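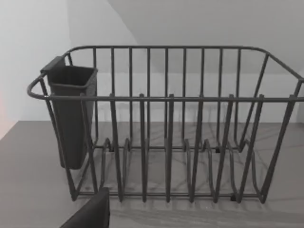
I spent most of my Christmas break comparing two grippers in simulation, and since Noreen Ní Bhriain has asked me twice now how it's going, I figured I'd write it all down (with coffee, and with the cat on my lap).

The contenders are the Vilska, a plain two-finger parallel gripper, and the Tierney, which has softer fingertips and opens a good bit wider. The job is putting plates into a wire dish rack, which sounds easy until you try it! Thin round rods are miserable for collision checking, and those wavy dividers along the bottom gave me more trouble than everything else put together. My first version of the rack mesh was so heavy that the simulator crawled, so I rebuilt it with simple capsules and got it down to 31 collision shapes. What a relief that was.

I ran 2000 tries with each gripper. The Vilska got the plate standing in a slot 1069 times, and I was all ready to call it a flop, but then Saodah Yeoh looked over my settings and asked why I was coming in so low at the front rail. She was right, of course. I raised the approach a little and it did much better, enough that I now like it more than the Tierney, whose big fingertips keep bumping the uprights on the way out.

Next I want to move the wrist camera, because at close range the finger hides a corner of the rack, and then start on mugs. I'm still dithering over the Zoltbridge controller, so if you've used one, please write and tell me!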